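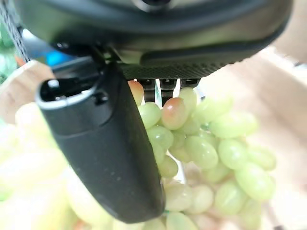

I own 277 issues of a comic in which the hero loses his powers every other summer, and I'd like to talk about the one summer he lost them properly.

The book is Wakutari, and if you weren't buying black-and-white independents off the bottom shelf you can be forgiven for missing it. Boltenwood Press put it out on paper that yellowed on the drive home. The lead is a river spirit who has been demoted to working as a claims adjuster in a mill town called Kundwood, and for the first 16 issues that's the whole joke. He goes to a flooded basement, he knows exactly why it flooded (his cousin did it), and he has to fill in the form anyway. I loved it. I was twelve and had no idea what a deductible was, but I could've told you the filing deadline for water damage in Kundwood.

Then came the Tsikata storyline, and the letters page caught fire.

Tsikata is the villain, sort of. She runs the orchard on the hill above town, and she never throws a punch in the entire run. What she does is buy things - the bridge, the well, finally the river itself, in a two-page sequence set in a county records office that I still think is the tensest thing in the series. There's a clerk with a stamp. You watch that stamp come down over nine panels! My brother thought it was the most boring comic ever printed and traded me his copy for a pack of gum, so I have 2 of that one, and neither is for sale.

The readers hated it, or the ones who wrote in did. Where were the fights? Why was a river spirit sitting in a waiting room? One fellow canceled his subscription in a letter so long they ran it over two months, with him presumably still getting the book in between. 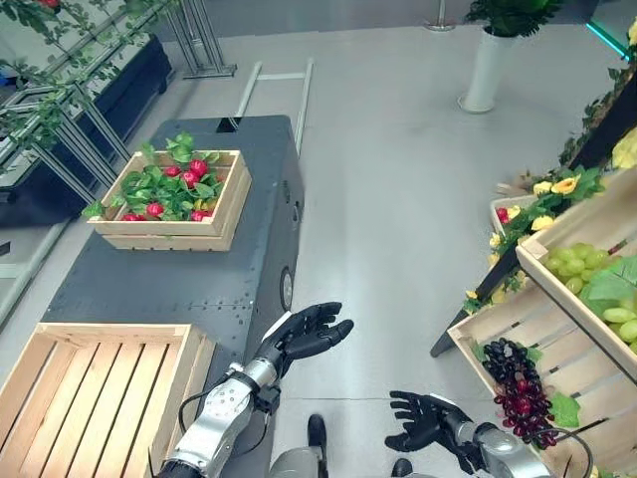
What people forget about Tsikata is how well she was drawn, and how much of that was done with fruit. The artist gave her a prop in place of a costume, and it went everywhere with her, to the bank and the courthouse and once to a funeral. Think of a slatted wooden crate of little round red fruits with green leaves spilling over the rim, and you've got her whole entrance. Some months you'd only see the leaves poking in at the side of a panel and your stomach would drop. I can't walk past a farm stand in August without feeling that somebody is about to foreclose on me.

The coloring helped, by which I mean there wasn't any until the collected edition, and when it finally arrived the red was the only color they used. Fans argue over that as well (of course they do). I've heard it called a gimmick. I think it's gorgeous, though I'll admit the printing drifts in the later chapters and poor Tsikata ends up with a pink ear.

My one real complaint is the ending. After all that patient legal maneuvering, the river gets out of its contract on a technicality involving a leap year, and our hero has his powers back by page three of the next issue. Three pages! They'd spent over a year taking them away. I've read the theory that Boltenwood got nervous about the sales and ordered a quick finish, and it may be so, but the letters page never mentioned it and I've never found an interview that did.

The collected edition had a print run of 1000 and it turns up now and then, usually with the dust jacket missing and usually from a seller who has filed it under gardening. Check there first. If you find one with the fold-out map of Kundwood still attached, buy it before you look at the price, and then write and tell me whether the mill is on the east bank or the west, because my map has a coffee ring right on top of it and it's been bothering me for years.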